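Mobile Technology Project: Would Anyone Here Buy a Slider Phone Again?

So for my project I picked the Flostach Tian, a little slider with real keys that hasn't come out yet. I've wanted one ever since the first leaks in March, and my teacher said wanting a phone is a perfectly good place to start, as long as I asked other people too. I did! I handed out 40 survey sheets and nearly everyone filled theirs in, some of them on both sides.

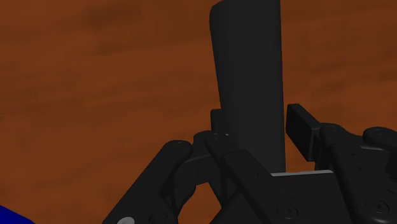 ZEROSBY, 5th August

Flostach still won't give a launch date, but Forkico (the only carrier with a store in town) has a page up for it already. The page lists a 1000 mAh battery, which sounds tiny next to my own phone, and a 2 inch screen. I figured the screen would scare people off. It came up less than I expected – most of the complaints were about the battery, and a few about Forkico's signal out by the lake.

The keys got the most love by far. People wrote things like "I can text without looking" and "my thumbs miss this." Six people said they'd switch right away, and they were mostly the ones who text all day long. The rest wanted to know the price first, and I couldn't tell them because the page just says "coming soon" (so annoying).

I also asked if a slider feels old-fashioned, and I wish I'd worded that one better. Half the answers were just "yes, and?"

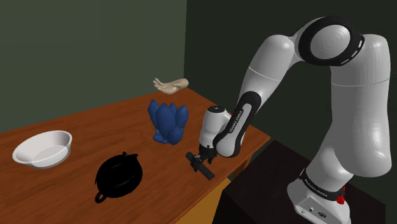
Adi Teoh thought I should have asked how long people keep a phone before they replace it, because a hinge or a slide wears out and a plain candybar doesn't have one. I went back and asked a handful of people at lunch. Elibariki Kaijage has had the same slider since middle school and the slide still clicks shut, so I put that in my notes too.

Next time I'd put the price question first and leave more room for comments.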